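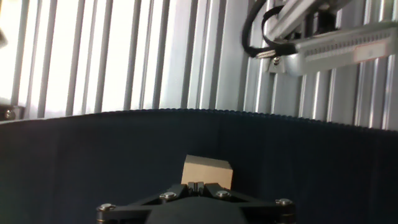 Wendy Parsons wrote to ask when she can stop folding her own towels, and whether she should hold off on buying a new dryer until a machine comes along that will empty it for her. Buy the dryer, Wendy! I get some version of that letter most weeks, so I've put the ones I answer over and over on a single page.

Chores and Machines: Your Questions
Updated 18 Oct 2022

So can they do chores yet or not?

Some, in some places. I spent eleven years packing orders at Viklund before I started writing about this stuff, and the jobs I'd hand over today are the dull ones where the same thing shows up in the same spot all day long. A small plain cardboard box is about as friendly as it gets. It has flat sides, it doesn't squish much, and two fingers can hold it. A wet sock is another matter.

What's so hard about laundry?

Everything, really. A shirt never lands in the same shape twice. You find the collar by feel, half asleep, and you don't even know you're doing it. I watched a folding demo at the Plosance show in March and timed it on my phone: 148 seconds for one T-shirt, and somebody had laid it out flat first. I have two teenagers. Do the math on that pile.

I'd still love one. I'd put it in the basement and let it run all night and never go down there.

Dishes?

You already own a dish robot, it just doesn't load itself. Loading is the part everybody wants solved, and it's a mess of wet glass, stuck-on cheese and bowls nested inside other bowls. I wouldn't trust one with my grandmother's plates. Plastic cups, sure, go ahead.

What about floors?

Floors are the success story, and people forget to count them. Mine has been going four years. It eats a shoelace now and then and it's scared of the black rug in the hall (they see dark patches as a drop, or mine does anyway). I still vacuum the stairs by hand.

I run a small shop. Is there anything worth buying now?

Maybe — it depends on how samey your work is. Write down what gets picked up in a normal day. If it's mostly boxes of a few sizes, you have something to talk about with a dealer. If it's candles on Monday's order and garden hoses on the next, I'd wait.

The bakery supply place near me, Soltex, moves 836 cartons on a busy day, and they got an arm for the one line where every carton is the same. It does that line fine. The other two lines still have people on them, and those people also go over and pick up whatever the arm drops.

How many drops is normal?

I can only tell you what I've seen. I sat with a clicker at Soltex for a morning and got 79 good picks before the first miss, then two misses close together. The person running it told me a bent flap will do that. A person would just grab the other side of the box without thinking.

What should I ask a salesman?

Ask to bring your own stuff to the demo. Bring the ugly ones, the crushed corner and the shiny bag and the thing that rolls. Ask who comes out when it stops and how long that takes. And ask what the fingers cost to replace, which I forgot to do the first time around and felt pretty silly.

Is the Plusier kit any good for home?

It's a lot of fun! It's a hobby arm, though. I paid nearly 3000 dollars for mine with shipping, and so far it can put blocks in a cup and hand me a marker. My husband asks it for coffee every morning. No coffee yet.

Will it take my job?

I don't know, and I'd be careful with anybody who says they do. At Viklund the lifting went first and I didn't miss it, my back sure didn't. The hours were a different conversation and I have friends who came out of that one badly.

Can I send you a question?

Please do. Use the form on the contact page, and tell me what the chore is and how often you do it. I read all of them but I'm slow in the summer.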